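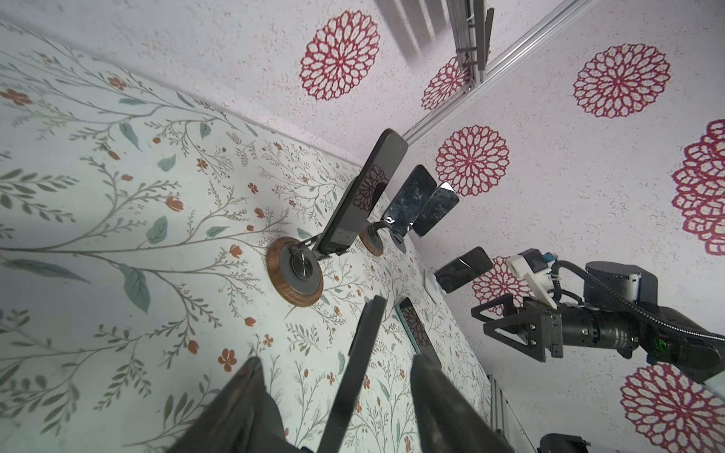
The phone cell at Jirncombe, seen from one arm's wrist camera. The other arm is on the right, cable and all.

CELL NOTES: SERVICE WEEK AT JIRNCOMBE

Readers of the last newsletter will remember that the phone cell was going to be down for an afternoon in November while we swapped one cable. It was down for four days. The cable took twenty minutes.

For anyone new to the list, this is the two-arm cell in the back half of the Jirncombe shop, the one Budetent uses for its phone-handling work. Both arms pick up phones, put them on stands, take them off again and pass them across to each other. It logged 3475 pick-ups between the spring service and this one, and it would have logged more if the right arm hadn't spent a good part of October stopping dead in mid-reach to think about its life.

The cable

The stops were the camera on the right arm dropping out. It would vanish for a fraction of a second, the controller would notice it had gone blind on that side, and everything would halt, very politely, with a phone in the air. Restart, and it ran fine for another hour. We blamed the software for two weeks, the software being the thing that can't defend itself.

What finally gave it away was the log. Every dropout came with the wrist rolled well past its usual range, when the cable was pulled tight over the top of the camera. The old run had been zip-tied in two places, very neatly, leaving no slack at all. The new one is braided and goes over in a loose loop. It looks like somebody forgot to finish the job, and visitors have already offered to tidy it up for us. Please don't. There is now a label on the bench saying so, in capitals.

If you're copying this on your own arm, roll the wrist to both ends of its travel by hand, power off, and watch the loop the whole way. It should never go straight and it should never get low enough to meet the fingers. Ours met the fingers on the first try. We moved the tie point back toward the forearm and tried again, and then once more after lunch.

The fingers

With the arm off anyway, we pulled the fingers on the other side, which was how an afternoon became four days. The grip faces had gone shiny. A shiny face on a glossy phone back is a good way to find out how your floor feels about glass, and we'd had a few slow slides that the operators had been catching and not writing down. (There is a sheet for writing them down. It is on the clipboard. The clipboard is very clean.)

New faces went on with the adhesive supplied by Ansari, which wants a full night under clamp. We gave it an hour and a half, and so we got to do it twice. Second time around it had its night, and the grip has been good since. After any change of faces, the closing width has to be set again. We use a dead phone for that, and we have plenty of those.

Check that both fingers reach the middle together, too. On ours the left one was arriving slightly early and nudging every phone to the right before the grip closed. The control program had learned to put up with this by starting a touch to the left, so when we fixed the fingers it missed for a whole morning. No good deed, etc.

The stands

The round wooden bases come up with their fixings for cleaning and go back in exactly the same spot, or so it said in the old instructions. They go back in very nearly the same spot. We've marked the positions on the underside of the covering now, and the larger base gets fitted first, with its arm in place, before the smaller one goes anywhere near the panel. Done the other way round you can't get a driver past the smaller stand's arm. The joints on the stand arms loosen with use as well. Put a phone on, wait, and see if it nods. If it nods, tighten it.

The coverings

We had some mail about the decor. The mint-green botanical paper and the white panel with the red dahlias stayed on through the service, and opinion in the shop is split between people who find them cheerful and people who have to look at them for eight hours. From a maintenance point of view they are both fine. Wipe them with a dry cloth, keep tape off the paper, and look for lifted corners near the frame, where a fingertip or a finger of the other sort will catch one sooner or later.

Glossy phone backs throw those red flowers straight back at the camera, and light as well. Before you decide a camera is faulty, move the lamp. We say this having once taken a perfectly good camera apart at 7 p.m.

Recalibrating

Any time a camera or a finger has been off, the cell gets its full calibration run: 74 poses, both arms, panel clear. It won't complain if you leave a phone out. It will finish, report success and be wrong. We found this out on the third day and spent the fourth day doing it properly.

After that came the shakedown, 700 pick-ups with someone standing there. No dropouts, one slide, and one halt because a sleeve was on the stop button. The cell has since gone back to normal hours and was at 1674 pick-ups when this item was sent in.

Still to do

The louvered slats near the rail rattle when both arms move fast. Everyone has a theory, and foam has been tried. The spare cable is on order from Drimberg, who say two weeks and have been saying it since the last newsletter. Until it comes, there is one good cable in the building and it is on the robot, so keep your elbows in when you reach across the frame. Slides go on the sheet. There's a new pen tied to the clipboard.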